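Jemus Method Lets Two-Armed Robots Agree on a Grip Before They Lift

BRASTON - Researchers at the Jemus laboratory have reported a method that helps two robot arms handle one small object together, with fewer dropped items and less squeezing than the laboratory's earlier approach. The work was presented this month at the Braston automation meeting, and a written report has been released through the laboratory's website.

The method, named Chatzigeorgiou after the project under which it was developed, deals with a common problem in shared handling. When two arms close on the same item, each one usually follows its own plan. Small errors in timing or position can cause one arm to push the item into the other, or to pull it away. With a rigid part, the result is often a slip. With a soft one, the arms may press the item out of shape before either of them registers a fault.

Under the new method, both arms draw on a single estimate of where the object is and how firmly it is being held. The estimate is updated throughout the motion, and neither arm is allowed to begin a lift until the two sides agree within a set limit.
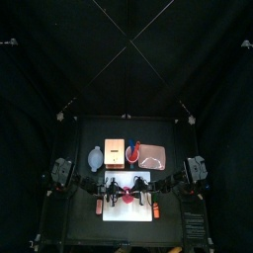

Gorkero welcomed the report but asked whether a shared estimate would hold up when one of the cameras loses sight of the object, adding that any plant considering the method would want that question settled first. The laboratory replied that loss of view is covered in a separate section of the report. In such cases both arms stop, keep their current grip and wait for the estimate to recover. The authors acknowledge that this adds time and that a faster response is needed.

The reported results are based on 2,291 recorded attempts, divided between the new method and the laboratory's previous controller. The attempts covered picking up, passing and placing common household items. Of the full set, 242 attempts were set aside before analysis on account of sensor faults or interrupted recordings. The report lists these separately so that other groups can judge whether the exclusions were fair.

According to the authors, the number of failed lifts fell by about 38 percent compared with the previous controller. Most of the gain came in the first moments of contact, when the older system tended to close both grippers at full speed. Gains were smaller during placing, where the position of the surface matters more than the grip itself.

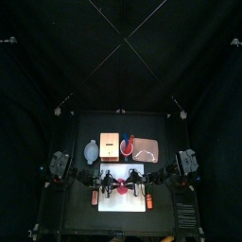

Soft objects received particular attention in the study. They are difficult for automated systems because the shape the cameras record at the start is no longer correct once the fingers make contact. An item such as the pink-red one held between the two grippers over the white sheet leaves little room for error, with pressure coming from both sides at once. The Chatzigeorgiou method treats the change in shape as information and lowers the closing force when the object gives way faster than expected. The laboratory states that no separate model of each object is required.

The method does call for careful setup. Both arms must be calibrated to the same reference points on the table, and the report recommends repeating the procedure whenever a camera is moved or a gripper is replaced. A position error of more than 2 millimeters between the arms was enough to remove most of the benefit.

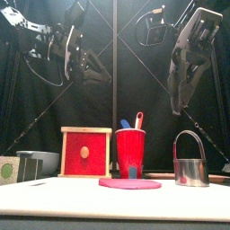
The two grippers above household items on the work table. Jemus laboratory

The authors also examined how the method behaves when other objects stand close to the target. Crowding had a limited effect on grip quality - the shared estimate was rarely confused by neighboring items - but it did lengthen the planning stage. In tight arrangements the system sometimes rejected every available approach and asked for operator help. The report counts these requests as failures, a stricter standard than the one used in the laboratory's earlier publications.

The laboratory cautions against applying the figures directly to factory or warehouse work. All attempts were made at fixed workstations under steady lighting, with objects that one arm could have lifted alone.
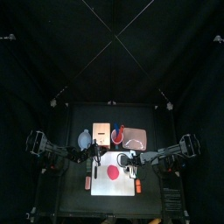

Heavier items, moving surfaces and longer sequences of tasks remain outside the present study. A second phase, expected to begin in October, will examine how the two arms can change roles during a task, with one holding an item steady as the other works on it.

The report includes the full test procedure, the list of excluded attempts and the calibration steps. Jemus plans to release the control software to research groups after an internal safety review. Requests for early access may be sent to the laboratory's Braston office.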